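Filed under: Shop Notes / Finishes

November, oil test on maple, second round
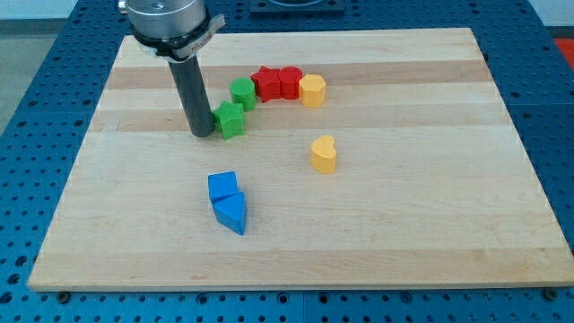
Striped maple board on the blue table, wooden shapes on top.

Okay, round two of the oil question! Karlijn swears by Dratodero, I've been using up the old Kun, and we finally have scraps from the same plank so it's a fair fight. Two coats each, 20 minutes before wiping, then overnight on the rack. The Kun still smells like a barn — sorry, Gyula — but it went on thinner and didn't get tacky at the end grain.

Sanded the Dratodero piece again at 4:00 and lost some color along one edge (my fault, pressed too hard). Bence wants a water drop test on scrap 7 before we pick one. Need to order more pads, and ask Waqas where the good scraper went.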